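From: Liette Chisholm
To: sewing-circle list
Date: Wednesday, October 14, 2026
Subject: Re: [sewing] cutting table cover, what fabric??

Quick one, on my lunch.

On Tue, Marnie wrote:
> Redoing my cutting table before the holidays. The old sheet I have on
> there slides all over and I end up with wavy edges on anything longer
> than a placemat. Liette, didn't you cover yours? What did you use, and
> did you wash it first? Also is padding worth it or does it just make
> the rotary mat wobble. Table is the long folding kind.
>
> Also still looking for the Gulier skirt pattern if anyone is done
> with it.

Yes, covered mine in June. Cotton canvas, mid weight, from Contreras (the one by the post office, not the mall). Wash it FIRST. Hot, then hot dryer. Mine shrank 2 inches on the length and I would of been furious if I'd already stapled.

No padding under a rotary mat. Tried it, hated it. The mat flexes and the blade skips. If you want a pressing surface, do a separate board with wool batting and leave the table flat.

How to stop the sliding: buy it wide enough to wrap under. Mine goes 3 inches past the edge all the way around. Staple the middle of each long side, then the short sides, then work out to the corners. Pull snug, not drum tight, or the weave goes off grain and you'll be squinting at a crooked line forever. For a folding table you can't staple so sew a casing and run elastic through it. Arlene's has held up fine that way, ask her for the measurements, I lost mine.

Color, get something dull. Mid tone. White shows every pencil mark and black hides your dark thread. Prints are a headache, you lose pins in them.
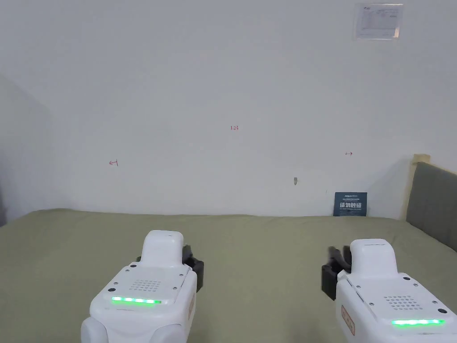
Iron it once it's on, you'll still get some creasing and it doesn't matter for cutting. Lint roller once a week. Don't use the sticky spray stuff, it gums up and then chalk sticks to it too.

Cost me under 50 dollars with the staples. I saw the ready made covers in the Brular catalog for 100 and they don't even come in the long size.

Skirt pattern: I have it but the waistband piece is missing, think it went to somebody in the spring with the Arero jacket. If that's you please check your envelopes. Happy to trace what I've got for Marnie in the meantime, just tell me what size, I cut mine down.

Oh and whoever left the pinking shears in my tote, they're very nice and I'm bringing them back next meetng. Also can we please start on time, I have to leave early for the dentist.

Gotta run,
Liette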